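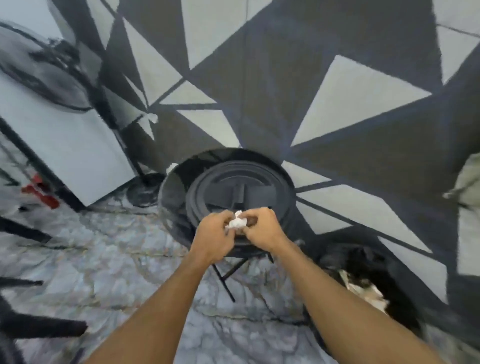 Inmaculada Figueroa thinks we should stop paying for anything that can't cope with tissue paper, and she put it to me pretty much in those words when I sent around the July numbers. Fair enough! Small wrapped items are what we ship, and if the Preltama service can't turn our people's unwrapping into something a two-armed robot can learn from, we should spend the money elsewhere. So most of this report is about wrapping.

**Preltama trial, progress report, Sep 4, 2018**

Quick reminder of what we bought. Roltum sends a head camera kit, our people wear it while they do ordinary hand work, we upload the recordings, and Roltum labels them and trains a policy for the Lagman arm pair. The basic plan covers 300 recordings. We've used 35 of them on setup and on me learning which way up the head strap goes (there's a right way, and the manual shows the other one).

**Where we are**

The recording side is going better than I hoped. Both hands stay in view for most of a session as long as the work is at stool height and the wearer looks down at it. I started everyone off at the tall packing bench and that was a mistake - hands kept sliding out of the bottom of the picture whenever somebody looked up to reach for something. We moved down to a low folding stool and the rejected uploads dropped off right away. It isn't glamorous and my back has opinions, but I'd like to keep it for the rest of the trial.

I've also stopped tidying up before we record. Roltum's onboarding notes ask for a plain background, and I followed that at first, then asked their support desk if it was a hard rule. They said no, clutter and busy walls are welcome as long as the hands are lit. That saves us a lot of fuss and we can record wherever there's a free corner.

Labeling is slower than the sales page says. The page promises next-day turnaround and we usually wait five days. The labels themselves are good on big motions like picking up, setting down and handing over. They get shaky once the fingers close up around something small. When tissue is pinched in one hand and the item sits between the fingers of the other, the labelers can't agree on when the wrapping has come away, and I can't blame them, I went through a batch with a coffee and disagreed with myself twice.

**What the arms can do so far**

The Lagman pair picks up a wrapped item and holds it steady. It gets one gripper onto the paper more often than it misses. Then it pulls, and this is where we're stuck: it pulls in one long straight motion, while our people sort of worry at the paper with their fingertips and turn the item as they go. The arm either tears a strip off or drags the whole thing out of the other gripper. I sent Roltum a batch of these and their engineer suggested the softer fingertips, an add-on at $440 for the set. I haven't ordered them. I'd like your OK first, and I'd like to borrow a set if they'll let us.

I did look at Skotow as a comparison, as you asked. Their kit puts sensors in gloves, so you get finger pressure along with the video, and for our kind of work that sounds great on paper. But everyone who tried the demo gloves said they couldn't feel the edge of the tissue anymore and started fumbling. Bare hands are just better at this, and I'd sooner have honest recordings of people working normally. Skotow wins on the software, I'll say that. Their playback tool lets you step through a recording without crashing the browser, and Preltama's still doesn't.

**Money and time**

We're inside budget. The only extra so far was a second charging dock, which I should have ordered at the start - the battery won't last a full shift, and we were losing the afternoons.

**What I'd like to do next**

- Spend the next stretch of recordings on unwrapping only, and drop the sorting and folding tasks.
- Ask Roltum to split the "unwrap" label into pinch, loosen and peel, and see if their labelers agree with each other more.
- Borrow the soft fingertips, and buy them only if the tearing goes down.
- Keep the Skotow quote open. It costs us nothing to leave it sitting there.

If you can get me a yes or no on the fingertips before the next invoice goes through, I can put them on the same order and skip the second shipping charge. I'll send the new label results as soon as Roltum gets them back to me.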